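Notes on the Regional Library Lending Review

The review of inter-branch lending at Plullport has now been released, and readers of this blog have asked for my assessment of it. I set out my views below in a personal capacity.

Under the present arrangement, a book requested at one branch and held at another is carried by the weekly courier. The Ronard branch, being the smallest, depends upon this service more heavily than any other. Last year it received 972 items by transfer and sent out 267. The report treats this imbalance as a cost to be recovered. I would respectfully submit that it is the ordinary purpose of a shared catalogue.

The principal recommendation is that a limit of 22 active requests be placed on each borrower. I have no objection to a limit as such. My concern is that the figure would apply equally to households borrowing on a single card, a practice the library itself has encouraged for many years. A family with three children at school may reach that number within a fortnight.

The second recommendation concerns large-print titles. It is proposed that the Toleo collection be centralised at Plullport, with the shelves at Toleo given over to new releases. Large-print readers are, in the main, browsers. They choose from what is in front of them, and few will place a request for a title they have not handled. I have written to the library service on this point and await its reply.

The report is sound on the matter of opening hours. The proposal to keep the Engström Street branch open until eight in the evening is sensible and overdue — it should be adopted without further study.

Written submissions close at the end of April. They may be lodged at any branch counter, and the form runs to a single page. I would encourage borrowers to state which branch they use and how frequently, as the previous round of submissions was set aside in part for want of that detail.

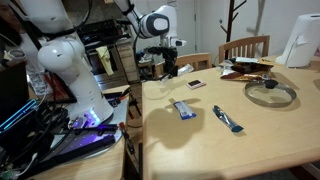
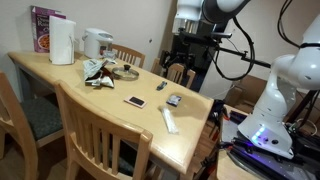 Second picture: the table, with the cereal and paper towel at the far end.

Recent posts
Bus Timetables and the Ronard Connection
On Renewing a Borrower's Card
The Toleo Reading Room Reconsidered
Rates Notices: A Short Guide
Footpath Works Near Engström Street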